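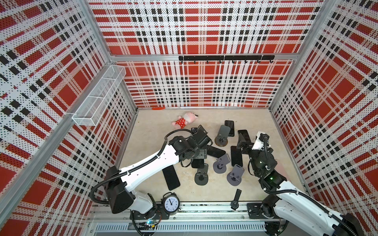 Fig. 1. Red, white and black plaid on three perforated wall panels.

Surface Pattern, Unit 2: Checks, plaids and repeats
Tutor: Nermin Çınar. Workshop support: Niamh Hayes.

Terms for this unit

Check: a pattern of squares made by crossing stripes of even width, usually in two colours. Gingham is the one most people know.

Plaid: crossing stripes of uneven width, usually in three or more colours. In woven cloth the order of the threads is called the sett. A symmetrical sett is read from one pivot to the next and then reversed.

Repeat: the smallest block that can be copied across and down to fill a surface. Write its width first and its height second.

Woven and printed plaid

In a woven plaid the colours mix where warp and weft cross. Red crossing white in a plain weave gives a pink from a distance, but close up there are only red threads and white threads. A printed plaid has no such rule. The designer chooses the colour of each crossing, and can leave out the mixed tones altogether.

Working out a repeat

Measure the wall or cloth before drawing anything. Divide the width by the repeat and look at the remainder. A drop 1009 mm wide with a repeat of 68 mm takes 14 full repeats and leaves 57 mm. Either centre the pattern and split the remainder between the two sides, or put a full repeat at the more visible edge.
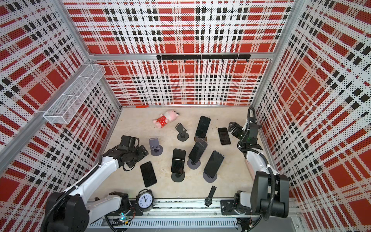
Fig. 2. Plaid walls with a wire-mesh basket and a rail of black hooks.

Corners are harder than flat walls. Match a strong band across the join if the budget allows – otherwise break the pattern at a trim or post. Fittings interrupt a plaid too, so mark them on the elevation first.
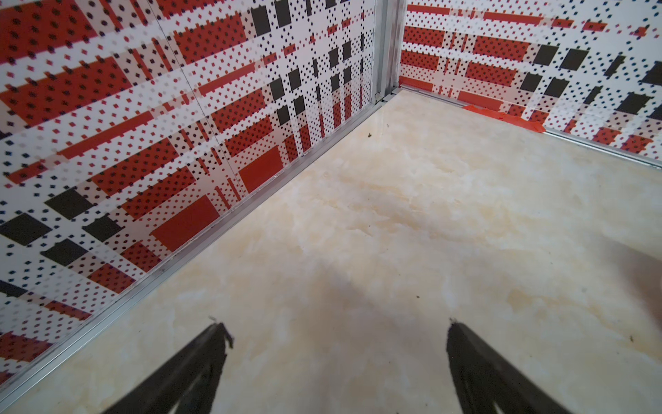
Last changed: November (RA)

Directional and non-directional pattern

Plaid has a clear grid, and a small tilt in hanging will show. Marble patterns have veins that wander, and a tilt is much harder to spot. The repeat still matters, as the eye soon picks out the same vein twice.

For Friday

Draw one plaid sett in three colours and one marble repeat. Scan both and leave the originals in Rima Aoun's tray, room 531. Read the Kinsella handout on colour order, first two pages only.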